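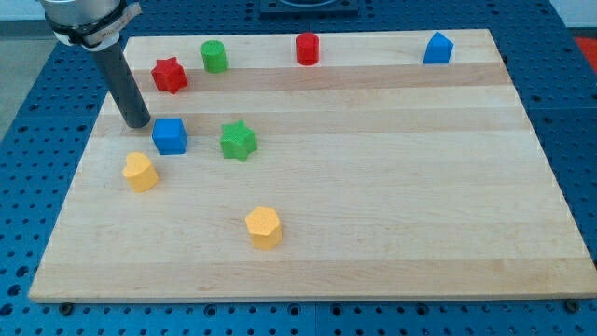
Coloured blocks laid out on the maple-look board.

I bought the Dritness shape blocks in November for the rainy-day cupboard, and they have been in use most days since. They are small plastic pieces in plain geometric shapes, and they came from the Plunton shop in a drawstring bag. The board is a separate purchase, a Schwerdtfeger cutting board that was meant for bread.

I'll start with the blocks. The colours are strong and easy to tell apart, and the green cylinder and the blue cube are the two that get picked up most. The cylinders stand up without trouble on a flat surface. The star is a proper six-pointed one, and it will stand upright on its points, which I had my doubts about when I opened the bag. It does get knocked over more than the others. The top of the green cylinder has a slight ridged texture. I don't mind it, but if you want a glassy finish on every side you'll want to look at something dearer.

There is no magnet, no peg and no clip. You put them down and push them about. Most of our games are sorting ones: all the reds together, or everything round at the back and everything else at the front. My youngest likes to line them up along the far edge of the board and then bring them forward one at a time. The older one makes patterns and copies them onto paper with coloured pencils.

Now the board. It's a rectangle of pale wood strips, some a bit darker than others, and the bands run the long way. I tried the blocks on the carpet first and they fell over. On the bare table they were fine, but pieces wandered off and ended up under the fridge. The board gives the kids an edge to work inside, and when it's time for tea the whole lot can be carried to the bench in one go. It has picked up a few faint marks. I oil it every second Sunday, the same as I did when it was used for food.

A few complaints. The drawstring bag split at the seam after 2 weeks, so the blocks now live in an old ice cream tub. The instruction sheet lists 200 activities, and a good many of them are the same activity with the colour changed. I'd also have liked a second heart. With 2 children at the table there is always an argument over it.

Cleaning is simple — warm soapy water, rinse, dry on a tea towel. I haven't put them in the dishwasher. The colour hasn't faded or rubbed off so far.

I had a set from Stikemum before this one. Those were lighter and slid around more, and the paint came away at the corners. The Dritness blocks are the better buy for a kid who is going to use them daily. If they'll only come out at Christmas, the cheaper set would probably do.

Four stars. One off for the bag.

Related reviews
Stikemum stacking rings
Schwerdtfeger bread board, large
Plunton felt play mat
Dritness threading beads, set 2
Storage tubs that fit under the couch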